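Part-Time Bookings and Returns Coordinator, Prelen Tool Library

Posted Jul 21, 2019
Location: Karnard Street, ground floor, door on the alley side
Hours: 23 per week, including every Saturday
Reports to: Retno Wuisan, Operations

The Prelen Tool Library lends things to people who would otherwise buy them, use them once and store them until they die. We have 435 members and a great many drills. We are looking for someone to run the front desk, keep the bookings straight and persuade grown adults to bring back the tile saw.

If you have never heard of a tool library, it works like the other kind of library except that our overdue items can take your thumb off. Members pay a yearly fee, reserve what they need online or by phone, and pick it up from the desk. Most loans run a week. Most borrowers believe they run until the bathroom is finished.

The job has opened up because Kourosh Soltani is leaving us in order to go to nursing school, where he expects the hours to be worse and the customers calmer. He has agreed to overlap with the new person for 2 weeks. Please use him while you can. He is the only one who knows how the carpet cleaner comes apart.

What you would be doing

Checking items out and in. This includes looking at them. A hedge trimmer that left with a cord should come back with a cord, and ideally the same length of cord.

Answering the phone. A fair share of callers want the hardware store, which has a number one digit off from ours. We have discussed this with the hardware store. They feel we should change ours.

Keeping the booking system honest. We use a program called Zoubi, which is fine. It was built for party rentals and will now and then ask a member whether they would like to add chair covers to their wheelbarrow. You will learn to click past it.

Sending reminders. There is a first reminder, a second reminder and then a phone call. The phone call takes tact. One member has had the pressure washer since May and speaks of it warmly, as you might of a lodger.

Sorting the small stuff. Drill bits, hex keys, sanding discs and the many little metal objects that come home in the bottom of a toolbox and belong to nothing we own. If you enjoy putting like with like, you will be happy on a slow afternoon. If you only enjoy thinking about it, you will have a bad time by Thursday.

Running the Saturday desk. Saturday is when everybody in the neighborhood decides to build a deck. You will have one other person with you from opening until we close, and you will both be tired.

Writing the short email that goes out to members each month. It should say what is new, what is broken and what is still missing. Past editions have been accused of having a tone. We are fine with the tone.

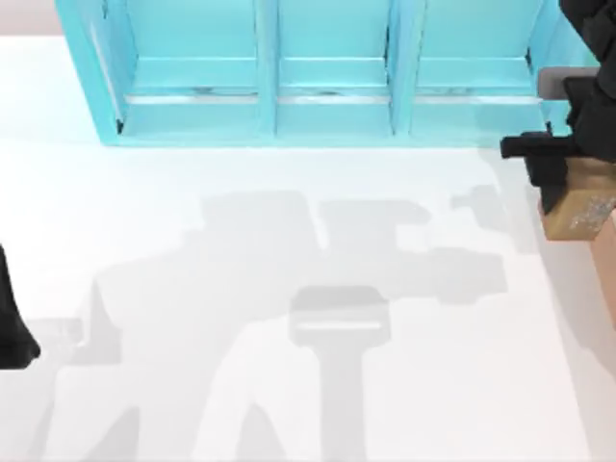

Three bays, no waiting. Turquoise was not put to a vote.

What we need from you

You should be comfortable talking to strangers, including strangers holding a leaking paint sprayer over your keyboard. You should be able to lift 67 pounds, or be able to say plainly that you can't and go get the hand truck. Both count.

You need basic computer skills. If you can use a spreadsheet without merging cells for decoration, you are ahead of the present management.

You do not need to be handy. People find this surprising. Gholamreza Zamani does our repairs and will show you how to check each item for obvious damage, and anything beyond obvious goes on his bench with a tag on it. What we can't use is a person who is a little bit handy and very sure of it. We had one. We miss the router table.

A second language would be a real help at the desk. So would any experience in a shop, a school office, a coat check or some other place where people hand you things and expect them back.

What would make us nervous

Applicants who describe themselves as passionate about tools. We have members for that. They come in on Saturdays and stand near the planers.

Applicants who want to overhaul everything in the first month. The system is odd, but it mostly holds up. Please learn why the ladders are kept where they are before you move the ladders.

Cover letters that say you are a perfectionist. You will be logging sawdust-covered objects into software that thinks you are planning a wedding.

What you get

Pay is hourly, on the same scale as our other desk staff, and we will tell you the number in our first reply so you don't have to sit through an interview to find it out. There is paid sick time. There is paid vacation, which we ask you not to take in the first warm weeks of spring for reasons that will become clear to you on the first warm Saturday.

You get a free membership, with borrowing rights on everything except the big generator, which requires a short class from Gholamreza and a signature. Staff are subject to the same late fees as everyone else. Retno pays hers with very poor grace.

Coffee is provided. It was better before we lent out the good grinder.

The building has one step at the alley door and a ramp at the loading door around the corner. The restroom is accessible. The back room gets cold in winter and we keep a heater under the desk, so long as it hasn't been reserved.

How to apply

Send a resume and a short letter to Retno Wuisan at the desk address, or drop them off in person during open hours. One page is plenty. In the letter, please tell us about something you borrowed and failed to return, and how you feel about it now. We ask everyone this. The answers have been very useful and in one case got us our post-hole digger back.

We read applications as they come in and will stop when we have found the right person. Interviews are held at the library and last half an hour. You will meet Retno and Mitra Mazandarani, who schedules the desk and will want to know about your Saturdays. Toward the end we will hand you a box of mixed drill bits and talk to you while you sort it. There is no trick to this. The box needs sorting.

If you need a different time, a different format or someone to meet you at the ramp, say so in your letter and we will set it up.

We reply to everybody, including those we turn down, though it may take us a while in deck season. Please don't call to check on your application. You will very likely get the hardware store.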